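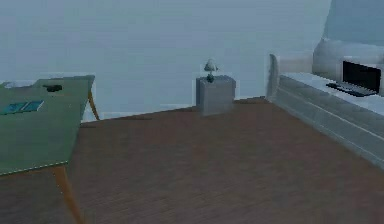

**Texture memory in a walkthrough, where to cut?**

My apartment walkthrough has to load on an old office laptop, and texture memory is the limit. I already reduced the floor, so the planks look blurred up close, while the pale blue-gray wall has almost no texture to lose. The full set is 70 files. Would you shrink the rest evenly or pick by surface?

Imogen Holroyd

---

**Jarmo Heiskanen**

Pick by surface. Sort the files by size in memory, not size on disk. A JPEG is unpacked when it loads, so a small file can still be expensive. Use a GPU compressed format and keep mipmaps on; they add a third to each texture and cut the shimmer at low angles.

Check the doorways too. A change of floor tone at the threshold shows more than soft grain does.

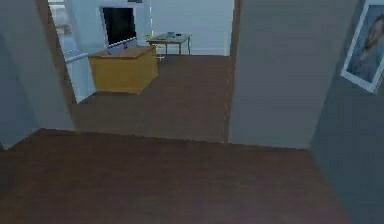
*Floor seam at the wide opening, gray wall on the left.*

---

**Kaisu Savolainen**

just buy more ram

---

**Joonas Kinnunen**

RAM won't help if the card has its own memory. Also look for duplicates. I had 3 copies of one plank texture under different names.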